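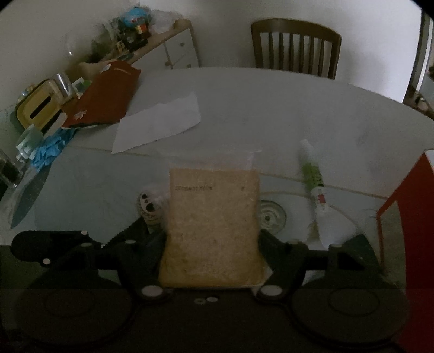 Chapter 6
The Granaries of Wemska

6.1 Why a storehouse can be a monument

When we speak about the ancient world, we usually begin with tombs and temples. They are large, they are made of stone, and many of them still stand. In this chapter we will look at a more modest kind of building, the public granary, and we will ask what it can tell us about the people who built it.

The main site of the chapter is Wemska, a low hill above the river Renimow. For a long time the hill was known only to shepherds, who used its walls as a shelter in winter. The first person who made a plan of it was a road surveyor named Aquino. He believed that the long rooms were barracks, and on his plan he wrote the word "soldiers" in each of them. This reading stayed in the schoolbooks for 40 years.

The doubts came from the floors. Each room has a floor raised on short stone pillars, so that air can pass under it. Such a floor is of little use to a soldier, but it is very useful for keeping grain. When the spaces between the pillars were cleaned, the excavators found burned barley, the bones of mice and many small pieces of clay with seal marks.

6.2 The seals

The archaeologist Princess Dizon studied the clay pieces from the three largest rooms. In total she recorded 2,210 of them, and almost all had been pressed over a knot of string. She concluded that each door was tied and sealed at the end of the working day, and that the seal was broken again in the morning by an official who had the right to do so.

The same few seals appear again and again. One of them shows a heron, and it is found also at Ditico, a smaller site two days of walking down the river. From this we may suppose that both places were under one administration, although we do not know where its center was. No palace has been found until now in this part of the valley.

6.3 What the student should keep in mind

A granary is evidence of storage, and storage can have several purposes. The grain may have been a tax, a reserve for bad years, seed for the next planting, or wages for workers. At Wemska we have no written texts which could decide the question. In the next sections we will compare the size of the rooms with the amount of farmland near the hill, and you will see that the different methods of counting do not give the same result.

Terms to learn in this chapter: raised floor, sealing, reserve, administration.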